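4.2 Gauge drift in openwork fabric

We now turn to the question that first got us excited about this project: why do two crocheters, given the same yarn, the same hook and the same pattern, end up with mesh panels of such different sizes? In solid stitches the answer is fairly well known, and tension explains most of it. In openwork there is much more going on, and we were delighted to find how much of it can be measured with nothing fancier than a ruler and a flat board.

Our material came from the Resov swatch collection, which holds 723 usable openwork swatches made by hobby crocheters. Each maker worked the same chart in Stasell, a smooth cotton, and again in Grovinine, a cotton and linen blend with a slightly rougher hand. The chart was a simple filet mesh with one row of V-stitches between every pair of mesh rows. Swatches were measured twice, once straight off the hook and once after blocking, always at the center of the panel and never at the edge, where the turning chains pull the fabric out of shape.

Three things stood out. First, row height varied far more than stitch width. Makers who lift the hook high when drawing up the first loop of a double crochet (many call this the "golden loop") get taller rows, and in mesh that extra height has no neighboring stitches to hide behind. Second, the gap between the two yarns was wider before blocking than after it. Grovinine swatches looked stiff and small off the hook, then opened up beautifully in the wash. Third, and this was the real surprise for us, drift within a single swatch was common. Of the 723 swatches, 15 grew so much wider from the first row to the last that the sides were visibly slanted, although the stitch count was correct all the way up.
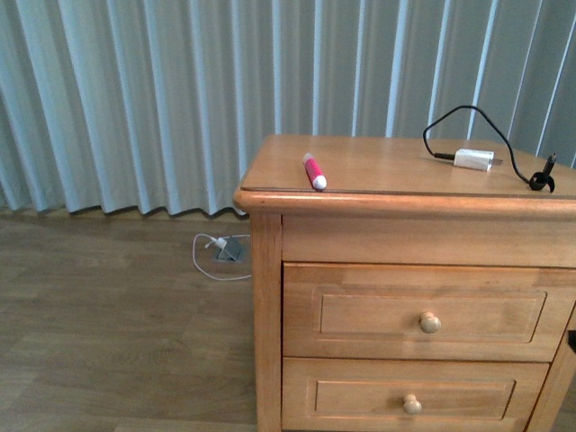
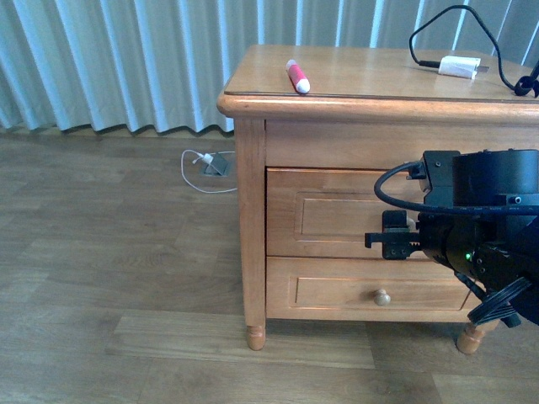 Figure 9. A curtain in soft, even pleats, present in both views.

Shewit Jemal, commenting on an early draft of this section, argued that we were too quick to blame the maker's hands for the slanted swatches. A starting chain worked too tightly, in Jemal's view, will pinch the bottom of any mesh panel, and the rows above simply relax toward their natural width. We think this is a terrific point! We went back to the swatches with it in mind, and in 9 of the 15 the lower edge did curve inward in just the way a tight chain would produce. The other six had straight lower edges and still widened, so some part of the drift must come from elsewhere. A foundation row of chainless double crochet would settle the matter, and Pallavi Bhatt has already worked a first small set that way.

For pattern writers the practical side of this is great news. Stating a row gauge after blocking, along with the usual stitch gauge, would help a lot with garments worn loose over other clothes — shawls, vests, summer tops — where length matters more than width. The Chaudhary method of hanging a swatch from clips overnight before measuring may be better still for long pieces, and we return to it in Section 4.3, together with the effect of fringe weight on the bottom rows.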